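Do Baskets Make You Tidier? I Have Doubts

My sister-in-law swears by baskets. So does the organizing newsletter I signed up for in May and haven't managed to unsubscribe from. The theory goes that if every loose thing in your house lives in a basket, the house is tidy. I've been suspicious of this for years. A pile of junk in a basket is a pile of junk you paid extra for.

But I'd been losing the argument at home, so I gave in and bought some. Five of them, the gray plastic kind with all the little square holes. The store had fancier ones from Lappalainen with a woven look and a lid, and the lid alone would have annoyed me by Sunday. Plain gray it was.

The first one went on the white table by the back door, where everything lands when people come in. Keys, mail, sunglasses, a dog leash, and water bottles. So many water bottles. We are a family that opens a bottle, drinks a third of it and goes looking for another one. I've complained about this on the blog before and Ivone Bittencourt wrote in to say I should buy everyone a steel bottle and hide the plastic. I did that, Ivone. The steel bottles are in a cabinet and look terrific in there.

So the rule for the first basket was drinks only. You come in, your bottle goes in the basket, and when you leave you take the same one out again.

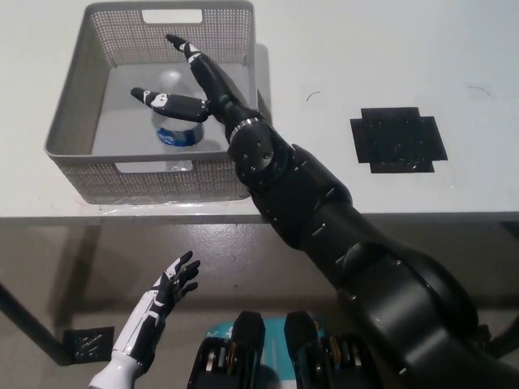 I'll admit the shape is right for it. The sides are low enough that you can see what's in there from across the room, and the floor is solid, so a bottle stands up straight. I had a wire basket before this and everything in it leaned. The handle holes are big enough for my hand, which I can't say for the bin I bought from Plurnero last year and ended up giving to the neighbor for her tulip bulbs.

What I don't buy is the claim that the basket changed anybody's habits. The newsletter says a "home" for each item trains the household. My household was not trained. For the first few days the bottles went in because the basket was new and I was standing near it. After that the bottles went in along with a sock, two batteries and a coupon for a carpet cleaning outfit called Zurmont. I took the extra stuff out. It came back. I took it out again, and somewhere in there I noticed that the person being trained was me.

The table itself does look better, and it's quicker to wipe down with one thing to lift instead of a dozen. I still miss the front edge every time. There's a spot there I've gone over with two different sprays, including the Iltimix one that's supposed to take off anything, and I wouldn't buy that again either.

The other four baskets are a mixed bag. One holds dish towels under the sink and does fine. One is in the hall closet with the light bulbs. Two are still stacked inside each other in the garage, waiting for me to think of something that needs a basket, and I believe that's how they get you.

I'm keeping the one on the table. I'd call it a decent tray with walls. If your problem is that bottles get knocked over, it'll help. If your problem is that people leave them all over the house, save your money and let me know what you come up with. I'm going to go collect the ones upstairs.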